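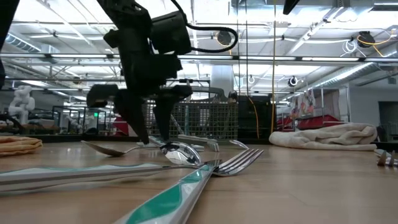
The man who can't walk past a box of old forks

Nazareno Lo Presti owns more cutlery than anyone I have ever met, and he is delighted to talk about it. We have barely sat down before he is telling me which drawer in his mother's kitchen he was allowed to play with as a toddler (second from the top, spoons and a whisk).

"I learnt to sort before I learnt to read," he says. "Big spoons, little spoons, forks, and then the knives when I was trusted. I still find it the most calming job in the house."

He now keeps 3,351 pieces in a former shoe shop in Clolness, where he and his business partner, Ravindra Mishra, lend out tableware for parties, weddings and village lunches. They call the business Condbridge, after the road Ravindra grew up on. It began in January three years ago with one crate bought at a house clearance, and by that summer they were feeding 100 people at a time.

What I love about their sets is how cheerful they are. Plenty of hire firms will bring you plain steel, and very nice it looks too, but Nazareno has a weakness for patterned handles. The teal and white ones are his favourites and he lights up when I ask about them.

"Oh, those! Put them on a bare wooden table and you don't need flowers. You don't need a cloth. I had a bride who came in wanting gold everything, and she went home with those."

Does he mind when a set gets broken up? He does, a bit. A teaspoon went to Trurus with a christening party and came back eleven weeks later in a jiffy bag, with a very sweet note and a slice of cake that hadn't travelled well.

Ravindra, who has been quietly making tea, joins in at this point. He is the one who looks after the bookings, and he has firm views on how cutlery should be put away. "Tip it all out first," he says. "Everything on the table, spread out so you can see the lot. People try to sort it in their hands, a fistful at a time, and they get in a terrible muddle."

Then the basket goes at the back of the table with a tea towel beside it, and you pick from the pile. Nazareno likes to begin with the spoons. Ravindra goes for whatever is on top, and they have been having this argument since the first crate.

"He's wrong, but he's fast," says Nazareno.
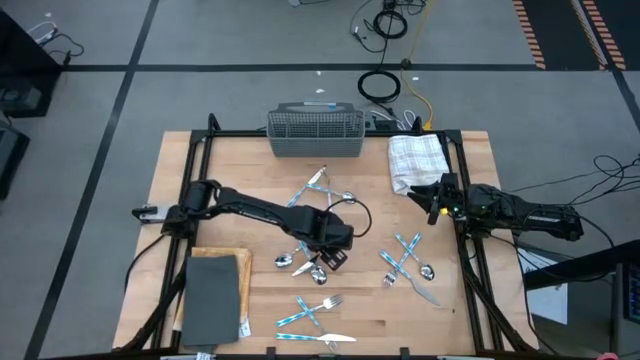

Baskets, towels and the great handle debate

I ask about the basket, as I've always been a drawer person myself. Both of them start talking at once. The basket wins, they tell me, and it should be the sort with holes in the sides so the air gets round. Handles up or handles down? Down for forks and spoons, says Nazareno. Up for everything, says Ravindra, who once met the wrong end of a carving fork – he shows me the thumb.

They do agree about towels. Plain cotton, washed many times, never fabric softener. "Rastogi sends us 24 at a go," Ravindra says, meaning his cousin's linen shop, "and they're hopeless until they've been through the wash a few times. After that they're wonderful."

A big order might be around 800 pieces, and I wonder aloud if the calm wears off somewhere in the middle. Nazareno shakes his head. He puts the radio on, he says, and gets into a rhythm, and the best moment is when the table starts to show through again.

"You get a knife across a fork, a spoon underneath, all higgledy-piggledy. I do like it like that as well, mind you. It looks like a good lunch."
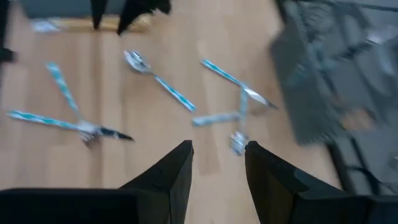
Knives, forks and a spoon in teal and white, still to be sorted.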